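About Us

Plorkska began in a rented room behind a bicycle shop, with one secondhand arm, two grippers that didn't fit it, and a stack of adapter plates that Mesfin Berhe had cut himself. People who were about to spend real money on a gripper kept asking us which one to get, and we kept answering "well, it depends what you're picking up," and after a while it seemed only fair to go and find out properly. That is still most of what we do. Somebody comes to us with a thing that needs lifting, turning, pouring or putting away, and we try out the grippers, arms, cameras and controllers that might do it, and then we write down what happened in words a person can read over lunch.

We are 5 people now, and we've moved twice. Our present home is the Grudwood building, which has good light, a freight elevator with opinions of its own, and enough space that the arms no longer have to share a bench with the coffee maker (a great relief to everyone, the coffee maker included). Mesfin looks after the hardware. Fereshteh Mazandarani runs the simulation side, Henok Gebretsadik writes the controllers and the scripts that keep our trials fair, and Aliki Vrettos is the one who will answer when you call. Suleiman Edet joined us last, from a job testing door hardware, and he brought a fondness for doing the same thing over and over that has been very good for us.

A word about how we work, because it's the question we get most in a first call. Every comparison starts in simulation. We set up household rooms, with furniture and ordinary clutter, and we put the candidate camera positions and arm paths through them long before anybody picks up a wrench. Fereshteh likes her rooms a bit lived in, and she will happily spend an afternoon on a tabletop.

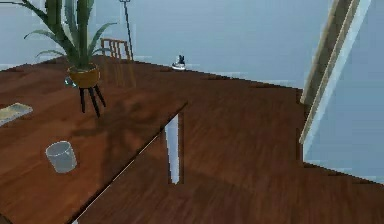
It's in these rooms that we weed out the ideas that were never going to work: the camera mount that loses sight of its target the moment the wrist turns, or the controller that plans a lovely smooth path straight through a chair. A setup has to get through 100 simulated trials before we give it bench time, and if it finishes fewer than 70 of them cleanly we go back and talk to the client before going any further. Sometimes the trouble is only a setting. Sometimes it's the wrong gripper, and it's much nicer to learn that before the invoice!

Then comes the bench, where things get slower and noisier and, if you ask Suleiman, a good deal more fun. Each gripper goes on the same arm, with the same objects laid out from the same chart, and we run it with 3 different controllers so that a clever bit of software doesn't get all the credit for a mediocre pair of fingers (or the other way around). We keep the video, the logs and the broken parts. You're welcome to any of them.

Our two longest-running efforts have names, mostly so we can complain about them in meetings. Bornholm is our comparison of soft fingers against plain parallel jaws on kitchenware, and it gets a fresh round every April. Tsegaye is Henok's work on wrist cameras against fixed overhead ones, which he promised would be finished before we moved and which now has its own shelf.

We don't sell grippers, and we don't take a commission from people who do. If you'd like to visit, mornings are best, before the long runs start. Call ahead and ask for Aliki, and bring the awkward object with you if it fits in the elevator.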